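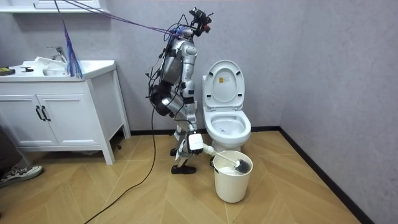
욕실 셀 작업 노트, 12월, 변기 청소 작업 규칙 개정 2판 검토

09:10 시작. 목적은 Porthorpe 욕실 셀에서 쓰는 작업 규칙을 개정 2판 기준으로 다시 맞추는 것. 1판은 주방 셀 규칙을 옮겨 온 것이라 물, 세제, 오염 구역 항목이 부실하다. 오늘은 변기 주변 작업만 본다. 세면대와 바닥은 다음 회차.

적용 범위
- 솔 작업(변기 안쪽, 테두리)
- 손에 쥐는 소형 청소 도구 작업
- 양동이를 쓰는 준비 및 정리 동작
- 상부 케이블이 연결된 상태의 보행과 제자리 자세 변경

제외: 무선 운용, 타일 벽 세척, 약품 희석. 희석은 사람이 셀 밖에서 끝내고 양동이째 들여온다. 이 부분은 1판과 같음.

용어 정리
규칙 문서마다 "작업자"가 두 가지 뜻으로 쓰여서 혼선이 있었다. 2판에서는 원격 조작을 하는 사람을 조작자, 셀 안쪽이나 문턱에 서서 케이블과 비상정지를 맡는 사람을 보조자로 적는다. 둘을 겸하지 않는다. Darwish 양식에는 칸이 하나뿐이므로 비고란에 보조자를 따로 적을 것. 양식 수정 요청은 올려 둠.

오염 구역
변기 안쪽과 변기용 도구가 닿는 곳은 전부 적색, 바닥은 황색, 세면대 상판은 녹색. 적색 도구는 녹색으로 가지 않는다. 경로상 상판 위를 통과하는 것도 금지. 내려놓지 않으면 괜찮다는 의견이 있었으나 솔에서 물이 떨어지면 결과가 같으므로 받지 않음. 세면대 상판은 임시 거치대로 쓰기 쉬운 높이라서 문구를 강하게 썼다.

반대 방향도 적었다. 녹색 구역 천이 바닥에 떨어지면 그 시점부터 황색으로 취급하고 수거함으로 보낸다. 다시 올려놓지 않는다.

09:50 시작 자세 항목
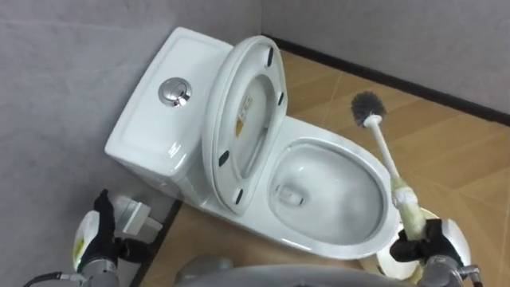
시작 자세는 1판에서 "도구를 쥔 상태"라고만 되어 있어 에피소드마다 출발점이 달랐다. 2판에는 양팔 위치를 모두 적기로 함. 머리 카메라 기준으로 오른쪽 그리퍼가 솔을 변기 오른쪽 가장자리 위에 세워 들고, 왼쪽 그리퍼는 물탱크 옆에서 손가락을 위로 향한 상태면 두 손과 솔 머리, 변기 안쪽이 한 화면에 다 들어온다. 이 배치를 기준 자세 A로 둔다. 솔 머리가 위로 가 있으면 물이 손잡이를 타고 그리퍼 쪽으로 내려올 수 있으므로, 기준 자세 A는 헹구기 전 솔에만 적용하고 적신 뒤에는 머리를 아래로 향하게 한다.

왼손은 빈손이어도 규칙 대상이다. 물탱크를 짚거나 뚜껑을 받치는 동작은 별도 작업으로 분리하고, 솔 작업 중에는 도자기 면에 하중을 싣지 않는다. 물탱크 뚜껑 위 물내림 버튼도 접촉 금지 목록에 넣음. 물내림은 작업 종료 후 보조자가 한다.

덮개와 시트
- 에피소드 시작 전 덮개를 완전히 올려 물탱크 쪽에 기댄다.
- 반쯤 열린 상태로 시작하지 않는다. 로봇이 직접 여는 작업은 작업 코드가 다르다.
- 시트 위치(올림/내림)를 기록지에 적는다. 1판에는 칸이 없었음.
- 작업 중 덮개가 내려오면 즉시 정지. 팔이 변기 안에 있는 상태에서 손목을 빼려고 시도하지 말고 정지 후 보조자가 덮개를 든다.
- 덮개 안쪽 라벨은 떼지 않는다. 라벨 위를 솔로 문지른 에피소드는 접촉 오류로 표시.

10:40 접촉과 힘
솔 작업의 순응 제어 값은 Humasen 쪽 기본 파라미터에서 손대지 않기로 했다. 현장에서 값을 바꾸면 회차 간 비교가 안 된다. 바꿔야 할 이유가 생기면 작업을 멈추고 변경 요청을 먼저 올린다. 변경 번호 없는 값으로 수집한 에피소드는 검수에서 제외.

솔 머리가 변기 안쪽 벽에 닿아 있는 구간과 손잡이가 테두리에 걸쳐진 구간은 힘 신호만으로 구분이 어렵다. 두 경우 모두 접촉으로 찍힌다.
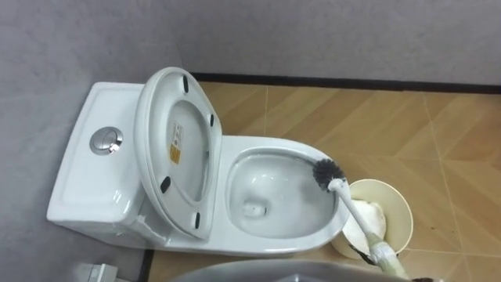 그래서 라벨 규칙을 두 단계로 나눴다. 1단계는 접촉 여부, 2단계는 접촉한 부위(솔 머리, 손잡이, 그리퍼). 그리퍼가 도자기에 직접 닿으면 접촉 시간과 관계없이 오류로 적는다. 2단계는 영상을 보고 사람이 판단한다. 애매하면 "판단 불가"로 두고 추정해서 채우지 않는다. 1판 데이터를 재검수할 때 판단 불가가 많이 나올 것으로 보이나 그대로 둔다.

파지 위치도 추가. 손잡이 아래쪽 굵은 부분을 잡고, 가는 부분으로 올라가 잡지 않는다. 미끄러져서 다시 잡아야 하면 솔을 변기 밖으로 뺀 다음 한다.

주변 물건
휴지통과 양동이는 동시에 있어도 되지만 위치를 바닥 도면에 적는다. 도구가 휴지통 위를 지나는 경로는 금지하지 않음. 다만 내용물이 테두리 위로 올라오면 비우고 시작한다. 양동이 안 내용물은 "세제", "물", "휴지/종이", "빈 상태" 가운데 골라 적고, 섞어 쓰지 않는다. 세제가 든 양동이에 종이류가 들어가면 그 양동이는 교체.

양동이 바깥면과 로봇 발 바깥면 사이 간격은 보행이 포함된 작업에서 400 mm 이상. 제자리 작업은 예외로 두되, 예외라고 기록한다. 발을 떼는 순간 예외가 끝난다. 조작자가 팔 닿는 범위가 모자라 반 걸음 옮기는 일이 잦을 텐데, 그 경우 먼저 양동이를 치운다.

11:30 케이블과 보조자 위치

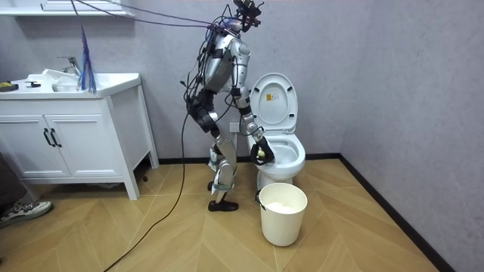
케이블 규칙은 위쪽과 아래쪽을 따로 쓴다. 위쪽 다발은 머리부에서 왼쪽 위로 빠지고, 허리에서 내려온 검은 케이블은 바닥을 돌아 왼쪽으로 나간다. 셀 왼쪽에 선 보조자의 발도 같은 쪽이라 밟힘 위험이 겹친다. 2판 문구: 보조자는 바닥 케이블의 고리 안쪽에 발을 두지 않으며, 로봇이 몸을 돌리기 전에 케이블 경로를 눈으로 확인하고 구두로 알린다. 오른손이 변기 안쪽에서 도구를 쥐고 있고 몸통이 앞으로 기운 자세에서는 케이블을 당기거나 정리하지 않는다. 정리는 손이 변기 밖으로 나오고 몸통이 선 다음.

위쪽 다발의 여유 길이는 숫자로 고정하지 않았다. 작업 자세마다 필요한 길이가 달라서 자세별 표로 빼기로 함. 표 작성은 미완. 현재는 앞으로 최대로 숙인 자세에서 머리부 커넥터에 장력이 걸리지 않을 것, 이 조건만 본다.

벽면 콘센트
변기 왼쪽 벽에 콘센트가 있다. 물 튐 구역에 들어가므로 작업 전 차단 여부 확인을 점검표에 넣음. 로봇 전원은 그 콘센트에서 받지 않는다.

도구별 교체 주기
Nuvby 쪽 시험 항목을 참고해 도구마다 사용 횟수를 적는 방식으로 간다. 솔은 에피소드 400회에 폐기. 스펀지류는 횟수와 무관하게 당일 폐기하며 건조 후 재사용하지 않는다. 횟수는 손잡이 태그가 아니라 기록지 번호로 센다. 태그는 젖으면 떨어진다.

정지 기준(2판 초안)
1. 사람의 손이 팔 작업 범위에 들어옴
2. 발이 양동이 또는 바닥 케이블에 닿음
3. 도구를 변기 안에 떨어뜨림
4. 머리 카메라 영상 끊김
5. 그리퍼 관절부가 수면 아래로 들어감
6. 덮개 또는 시트가 움직임

3번은 정지 후 보조자가 장갑을 끼고 건진다. 로봇으로 집는 것을 금지. 집는 동작 데이터가 필요하다는 요청이 있으면 작업 코드를 새로 받아서 별도로 진행한다. 5번은 수위를 맨눈으로 판단해야 해서 기준이 약하다. 손목 하우징 이음선을 기준선으로 삼는 안을 검토 중.

13:20 기록지 점검
점검표 항목이 총 53개가 됐다. 회차마다 전부 확인하기에는 많다. 하루 한 번 확인할 것(콘센트, 비상정지, 바닥 상태, 도구 누적 횟수)과 에피소드마다 확인할 것(덮개, 시트, 양동이 내용물, 케이블 경로, 보조자 위치)으로 분리. 나머지는 구성 변경 시에만 확인한다. 분리안은 Darwish 양식 뒷면에 임시로 붙여 둠.

파일명 규칙은 변경 없음. 비고란에 "이상 없음"이라고만 적는 것은 받지 않는다. 확인한 항목 번호를 적을 것.

남은 일
- 자세별 상부 케이블 여유 길이 표
- 5번 정지 기준의 기준선 확정
- 고정 카메라와 머리 카메라 시각 동기 확인 절차. 솔 머리가 테두리를 넘는 순간을 공통 기준으로 쓸 수 있는지 볼 것
- 세면대 작업 규칙 초안. 녹색 도구 보관 위치부터
- 1판으로 수집한 에피소드에 시트 위치 칸 소급 입력. 영상으로 확인되는 것만

14:05 노트 마감. 2판은 초안 상태로 공유 폴더에 올렸고 승인 전까지는 1판과 2판 중 더 엄격한 쪽을 따른다.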